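Quiénes somos · Redacción y normas de la casa

Clallden es un diario digital de sucesos y tribunales. Publicamos lo que ocurre en comisarías, juzgados de guardia y salas de lo penal, y lo hacemos con un equipo lo bastante pequeño como para que todos sepamos quién se terminó el café. No tenemos edición impresa, ni suplemento de estilo de vida, ni horóscopo, aunque nos lo piden con una frecuencia que preocupa.

La cabecera nació como boletín por correo electrónico. Tenía 135 suscriptores, de los cuales una parte considerable eran familiares y el resto, abogados que querían saber si salían en él. El primer número llevaba tres noticias: un robo en un almacén de azulejos, una sentencia por alcoholemia y la corrección de un apellido mal escrito en la segunda. Publicar una fe de errores en el mismo número que el error nos pareció entonces un fallo de organización. Luego lo adoptamos como método.

Hoy trabajamos desde Rindesine, en la segunda planta de un edificio que comparte portal con una gestoría y una academia de oposiciones. Los vecinos son discretos. Nosotros lo intentamos, pero la radio está encendida a las seis de la mañana y hay conversaciones telefónicas sobre autopsias que no se pueden tener en voz baja.
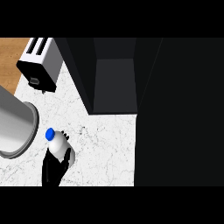

Tostadora sobre encimera de mármol blanco, en una cocina generada por ordenador.

Qué cubrimos

Cubrimos homicidios, robos, estafas, incendios intencionados, desapariciones y, en general, cualquier asunto que acabe con un número de diligencias. Seguimos los casos hasta la sentencia firme. Esto, que parece una obviedad, nos ha costado más de una discusión con la contabilidad: un crimen trae muchas visitas el primer día y casi ninguna cuando, años después, el tribunal superior confirma la pena en un auto de catorce folios. Lo publicamos igual. Alguien tiene que leerse los catorce folios y a nosotros, por desgracia, nos gustan.

También cubrimos las absoluciones con el mismo tamaño de titular que las detenciones. Quien haya sido detenido con nombre y apellidos en letra grande y absuelto en un breve de cuatro líneas entenderá por qué.

No publicamos persecuciones en directo, ni vídeos de cámaras de seguridad sin interés informativo, ni entrevistas al vecino que «no se lo esperaba». El vecino nunca se lo espera. Hemos dado ese dato por suficientemente contrastado.

Cómo identificamos a las personas

El nombre de una víctima mortal no aparece en Clallden hasta que lo confirma una fuente oficial y la familia ha sido avisada. A veces eso significa que otros medios lo dan antes. Nos ha pasado muchas veces, y lo llevamos con la dignidad de quien llega el último a una boda y encuentra sitio junto a la cocina.

A los detenidos los nombramos cuando hay acusación formal y el caso tiene relevancia pública. En los demás, usamos edad y municipio. No mencionamos nacionalidad, creencias ni diagnóstico médico salvo que formen parte de los hechos que se juzgan. Con los menores no hay excepciones, ni siquiera cuando la red social de turno lleva horas publicando la foto.

Las expresiones «ajuste de cuentas», «crimen pasional» y «viejo conocido de la policía» están retiradas de la circulación en esta casa. La última se coló en un titular de octubre y se corrigió a los pocos minutos. Quien la escribió pagó los desayunos de la semana, y se tomaron en abundancia.

El archivo

Mantenemos un archivo propio de procedimientos que empezó como una hoja de cálculo y acabó llamándose Cistari, porque ya era demasiado grande para llamarse «hoja buena definitiva». Contiene 191 causas seguidas de principio a fin, con fechas de vista, recursos y resolución. Puede consultarse gratis previa petición por escrito. Lo usan estudiantes de Derecho, algún procurador y una cantidad sorprendente de novelistas, a quienes rogamos que dejen de pedirnos que el forense sea más simpático.

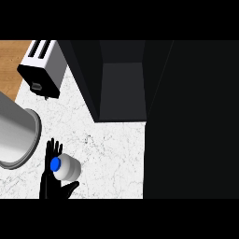

Las peticiones se atienden por orden de llegada y suelen tardar unos días. Si lo que se busca es retirar un nombre de una información antigua, existe un formulario aparte y lo tratamos antes que lo demás. Estudiamos cada caso con la resolución judicial delante. Unas veces se retira, otras se actualiza el texto y otras se deja como estaba, y en los tres supuestos se contesta explicando el motivo.

De qué vivimos

De las suscripciones, sobre todo. Tenemos 600 socios de pago, que reciben el boletín de la mañana y el derecho moral a quejarse con más vehemencia. El resto llega de publicidad local y de los cursos de lectura de sentencias que damos en la sala Somogyi, un nombre muy ilustre para un local con ocho mesas y un radiador que opina.

No aceptamos anuncios de despachos de abogados que intervengan en causas que estemos siguiendo. Tampoco de empresas de alarmas. Lo segundo no lo prohíbe ningún código, pero colocar una alarma debajo de cada robo nos parecía de mal gusto, y así se lo explicamos al comercial de la empresa, que no compartía la opinión.

Correcciones y quejas

Los errores se corrigen en el propio texto, con una nota al pie que dice qué ponía antes y cuándo se cambió. No borramos noticias de madrugada esperando que nadie se haya dado cuenta. Las quejas se contestan todas, incluidas las escritas íntegramente en mayúsculas, que suelen ser las más detalladas.

Quien tenga información sobre un caso puede escribir a la redacción o llamar al timbre del segundo piso. Protegemos a las fuentes y no pagamos por testimonios. Si no abrimos, estamos en el juzgado. Los de la gestoría recogen sobres, siempre que vengan cerrados y no goteen.

Estas normas se revisaron por última vez el 17 de agosto de 2020. Los cambios posteriores se anotarán en esta misma página.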